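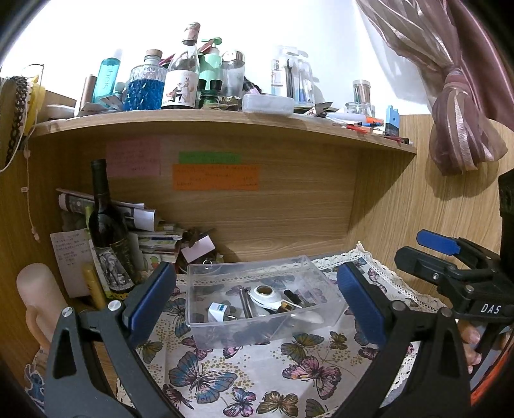

Most people ask for the big window first and the drains last, according to Preben Ravn, and by the time the drains come up the money has gone. He has been building and altering houses for most of his working life, and these days the bulk of his jobs are garden rooms and single-storey extensions at the back of older homes. We talked for an hour and a half at the Dedero yard, where he runs the small works side of the business.

The subject was meant to be what homeowners should settle before they sign anything. He started with the ground.

"I want to see where the water goes," he said. "I'll lift the covers before I look at a drawing. If there's a shared sewer running under the spot where you want your kitchen table, that's a conversation with the water company, and it can take weeks."

A trial hole is the next thing. On most jobs his crew digs one by hand, close to the existing wall, to find out how deep the old footings go and what they are sitting on. Clay with a mature tree nearby means going deeper. Made-up ground, which he finds often behind terraces, can mean a different kind of foundation altogether. He would like clients to pay for the hole before they pay for the finished drawings, although few do.

"An architect can draw you something lovely on a site nobody has dug," he said. "Then I dig it, and we draw it again."

Ravn is not against architects. He works with two regularly and says the best money many clients spend is on a proper set of construction drawings, with the junctions shown at a decent size. The planning drawings are a different thing. They tell the council what the building will look like from outside, and they leave out most of what a builder needs to give a price. When three quotes come back far apart, he says, the usual cause is that three builders have guessed three different specifications.

He asked to see one of the quotes I had brought along, for a relative's extension in the same town. It ran to a single page. He read it twice and put a pencil mark against the words "electrics as required".

"Required by who? That could be four sockets and a pendant, or it could be a new consumer unit. You'll find out in week nine."

His own quotes are longer than clients expect. Each trade has its own section, and anything that cannot be priced yet is listed as a provisional sum with a note on what it covers. Floor tiles, for example, go in at 60 pounds a square metre unless the client has already picked something. If they choose cheaper ones, the difference comes back to them. If they fall for something dearer, they know by how much.

We moved on to insulation and glass. The Dedero extensions have 100 millimetres of rigid board in the floor as a starting point, and more if the heating pipes are going in the screed. He thinks people spend too long on the walls and too little on the roof, and he would put a smaller area of better glazing into almost any room he has been asked to build facing south.

"People sit in a showroom in winter and want the lot in glass. Come back in July. I've been back in July. They've got a sheet pinned up."

For roof windows he has mostly used Kalteo units over the past few years. He likes the flashing kit and dislikes the blinds, which he tells clients to buy elsewhere. For doors he has gone back to Nägeli after a spell with a cheaper make that dropped on its hinges. Both have long waiting times, and he orders as soon as the structural openings are agreed on paper. Waiting until the walls are up to measure is safer in theory, he said, but it leaves a house with boards across the back of it for two months.

That led to the matter of living on site. About 70 of the jobs he has run were done with the family still in the house, and he has firm views on it. The wall between old and new stays up as long as possible. A temporary kitchen is set up before the old one comes out, with a sink that drains. There is one route through for the crew and it does not cross the children's rooms. He asks clients to take down anything hanging on the party wall, on both sides, and to speak to the neighbours themselves before his letter goes round.

"A letter from a builder gets their back up. If you've knocked on the door first they're usually all right."

Dust he is less hopeful about. Sheets and zip doors help. It still gets into the wardrobes.

On money, his advice was short. Keep something back that is outside the contract and do not tell the builder how much it is. Pay in stages tied to work that can be seen, such as floor slab down, roof watertight, first fix done. Never pay for a stage early to be helpful. He would also hold a little back at the end until the building control certificate has arrived, and he does not mind when clients do the same to him. Dedero asks for a deposit of 500 pounds to fix a start date, and it comes off the first bill.

He keeps the paperwork in Renodus, a job-tracking program his daughter talked him into. Every change a client asks for goes in with a price and has to be agreed before anyone picks up a tool. He resisted it for a year. Now he says it has ended most of the arguments, including the ones with his own plasterer.

I asked what he would do differently on his own house, which he extended some time ago. He thought about it for a while.

"Outside tap. I put it on the wrong wall. And I'd have made the utility room bigger and the hall smaller. We don't stand in the hall."

His next start is Tue 14 April, a kitchen extension with a flat roof and a bad tree. The trial hole has been dug. The footings will be deeper than the drawing says, and the client has been told.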